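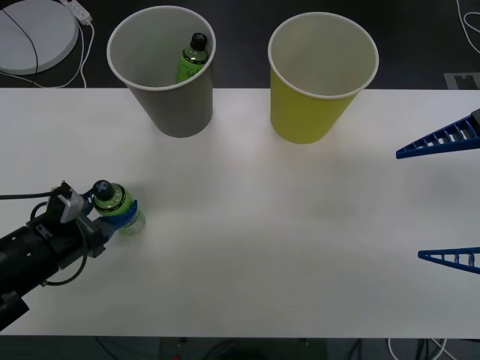
*Green bottle in the gray cup, yellow cup empty, white tabletop.*

**Uneo shared tables – progress report to the Bachmann small grants desk**
Monday, April 8, 2024

Hello again! You asked for something short and readable this time, so I'm leaving out the spreadsheet (it's coming separately with the receipts) and just telling you how things are going.

They're going well. A bit slower than I promised in the application, but well.

A quick reminder of what you're paying for, as I know you have a lot of these to read. Uneo is the plan for keeping supplies in order on the shared worktables at Hekell, using things that cost next to nothing. The tables get used by all sorts of people, and by the end of a session the bottles have wandered everywhere – on their sides, under paper, on the windowsill, once inside a boot. We wanted a way to put things back that anybody can understand without reading a sign.

### Where we've got to

We settled on paper cups. I know, I know, the application talked about wooden racks, and I did get two of them made up. They looked lovely. They were also heavy, they took up half the table and they had holes that fit one size of bottle and no other. A paper cup doesn't care what you put in it. It moves when you need the space, and if paint gets on it you throw it in the recycling and take another from the sleeve.

The cups are the plain Vivell ones in gray and yellow. Gray is for bottles that are ready to use. Yellow is for bottles that need attention, meaning nearly empty, sticky around the cap, or missing a label. So an empty yellow cup is what I like to see when I come in to lock up! Both go toward the back of the table, with a gap between them so a sleeve or an elbow doesn't take out the pair.

I tried other layouts first. Cups in the middle of the table were easy to reach but people kept working around them and grumbling. Cups at the corners got knocked off, and then somebody has to crawl after a bottle. Toward the back seems to be the answer for now, although I'd like another couple of inches between the cups and the edge, and I'm going to put a pencil mark on the tabletops so they don't creep backward.

### The bottles

We've stayed with the green bottles with the black screw caps for the trial. They're tall enough to poke up above the rim, so you can grab one by the cap without tipping the cup, and the green is easy to spot against a white table. They do lean. One bottle on its own in a cup will always flop against the side, and I spent a silly amount of time trying to fix that with a cardboard collar before deciding that a leaning bottle is perfectly fine. The collars are gone. If anyone wants a bag of cardboard rings, please write to me.

What I haven't solved is the bottle that gets laid down on the table and left there. People do it mid-job, quite naturally, and then move on to something else. The rule we've been teaching is "back in the cup before you pick up the next thing," and the regulars have mostly taken to it. Drop-in visitors haven't, and I don't think a rule will ever reach them. A cup within arm's length might, so on the longest tables I'd like to try a second gray cup at the near side.

### How people have taken to it

Better than I expected. After 27 sessions the end-of-day tidy feels much less like a punishment, and I've stopped being the only person who knows where anything lives. A few comments from the notebook by the door:

- "Can we have this for the brushes too?" (Yes, soon, in a heavier cup.)
- "The yellow is too pale inside, I thought it was a drinking cup."
- "Like it. Please don't add any more colors."

The second one worries me a little. A paper cup on a table does look like something you drink from, and with bottles around I don't want any mix-ups. Drinks now stay on the side counter, full stop, and I've ordered stickers for the outside of the cups. I should have thought of this at the start.

### Money

We're under budget, mainly thanks to dropping the racks. The cups come in sleeves of 50 and we use far fewer than I'd allowed for. The overspend is on cleaning supplies. White tabletops show everything, and I went through wipes at a shocking rate until we switched to washable cloths.

With your okay, I'd like to move what's left from the rack line over to stickers, cloths and the heavier cups for brushes. It's a small change, but the grant letter says to ask, so I'm asking.

### Between now and June

There are three things I want done before the final report. The pencil marks and stickers go on first, which is an afternoon's work. Then the second gray cup on the long tables, left alone for long enough to see if it makes any difference. And then the one-page guide, so that other rooms can copy the setup without having to ring me up – it's half written, and at the moment it's much too long for something that says "put the bottle in the cup."

If you'd like to come by and see the tables in use, mornings are best. Let me know about the rack money when you can, because the sticker order closes soon and I'd rather place it all in one go.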